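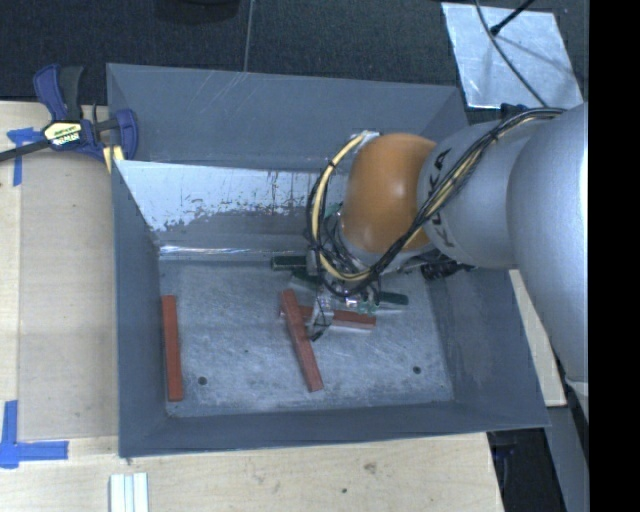
A KUKA arm over the block bin at the Clunus open day.

Open days should be duller

By Maarja Petrauskas
26 February 2024

I went to the open day at Clunus expecting to be sold something. I have been to a fair number of these events over the years, first when I bought equipment for a packing line and later as someone who writes about it, and they follow a pattern. There is a coffee urn, a short film with drums in it, and a robot that does one task perfectly for as long as you care to watch.

Clunus had the coffee. It did not have the film, and the robot was working on orange-red wooden blocks in a grey bin. The bin was held to the table with a blue bar clamp. A corner was marked out on the wood in painter's tape. Black and yellow cables were draped over the arm and hung down near the gripper, which had its circuit board out in the open. A man beside me, who runs a joinery shop, asked his daughter whether it was finished. She said she didn't think it was supposed to be.

I think this was the most useful demonstration I have attended, and I would like to see more companies and labs run them the same way.

The session was led by Rimantas Paju, who has been with the group for six years. He told us the arm would try to pick up blocks from wherever they happened to be lying, and that it would miss some. Then he let it run. It missed some. When a block ended up hard against a sloped wall the arm went for it, closed on nothing, lifted, and tried again from a different angle. Paju did not reach in and fix it. He let us stand there while it failed, and when somebody asked what the trouble was he said the walls were the trouble, and that a good part of the past year had gone into the walls.

A polished demonstration would have kept the blocks away from the walls. Anyone buying a machine on the strength of that would have learned about the walls in their own plant, on their own money. I know because I once did. In my packing days we took delivery of a picking cell from a supplier that had shown it to us running without a fault for a full afternoon. Our cartons were shinier than their cartons. It took us until April to get the thing working at the rate we had been promised, and by then two of the people whose shifts it was meant to cover had left anyway.

Paju had put the group's log up on a whiteboard. Over the previous week the arm had made 1,074 attempts, and 540 of them had ended with a block in the gripper. That is barely better than half. I heard a couple of visitors laugh at it, and I understand why, but it was the only success figure I have ever been given at an open day without having to ask for it.

There is a case against all this. Bergþóra Hviid, who handles visits for Clunus, told me that two firms had gone home early and that one of them had said the work looked like a school project. She has to think about who funds the place. The public also has firm ideas about robots, mostly from edited video, and a machine fumbling with a stick of wood can leave people thinking the whole field is a waste of money. I take her point. A lab that scares off its backers won't be running open days for long.

Even so, I think the risk on the other side is greater. People are making decisions about these machines now, in warehouses and food plants and council depots, and many of them have only ever seen the good run. They sign for equipment that needs more floor, more light and more staff time than they budgeted. Workers are told their jobs will be gone in a year, and when that doesn't happen they stop believing anything they are told about the next machine, including the parts that are true.

I would ask for a modest change. Put the attempt count on the wall. Leave the clamps and the tape where they are. Let a visitor choose where the block goes, and run the machine long enough that it has to deal with a bad one. If the product is ready for sale it will survive this, and if it isn't, the buyer is entitled to know.

The joiner stayed to the end. He told me he had no use for the arm at present, and that he had written down the name of the group and would ring them in a couple of years.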